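Motion Planning with Learned Grasp Poses for a Simulated Insertion Task
Final project report, Group 6. Submitted by Mayuree Chantharasri, Ferhat Uysal and Ragnheiður Sveinbjörnsson. Supervisor: Hamish Nisbet
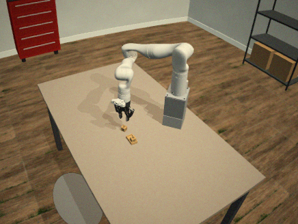
The aim of the project was to compare two ways of choosing a grasp pose before a planned arm movement is carried out. The first method takes the pose directly from the geometry of the part, and the second uses a small network trained on simulated attempts. Both were built as modules within Movix, the planning package used in the department, and both were tested on the same task, in which the arm must pick up the small orange cube and place it in the flat slotted block near it on the table. The block is set at an angle to the table edges, so that a planner which assumes aligned parts will approach with the wrong wrist rotation.

Method

The planner receives the position and rotation of both parts from the simulator. It then searches for a collision-free path to a point above the cube, followed by a straight descent at reduced speed. Path smoothing was taken unchanged from the earlier work of Endang Hutapea. The grasp module was called once per attempt and was not permitted to correct its choice during the descent.

Each method was given 40 attempts, with the starting positions drawn from a shared list so that the results could be compared directly. An attempt was stopped if no valid path had been found after nine seconds.

Results

The geometric method completed 31 attempts and the learned method 34. Most failures of the geometric method occurred during placing, when the cube touched the rim of the slot. The learned method failed chiefly in planning - it sometimes proposed poses close to the joint limits, for which no path was returned in the time allowed.

The difference between the two methods is small, and the group does not consider it sufficient to prefer one over the other. Planning time was recorded in May on a shared machine and should be measured again.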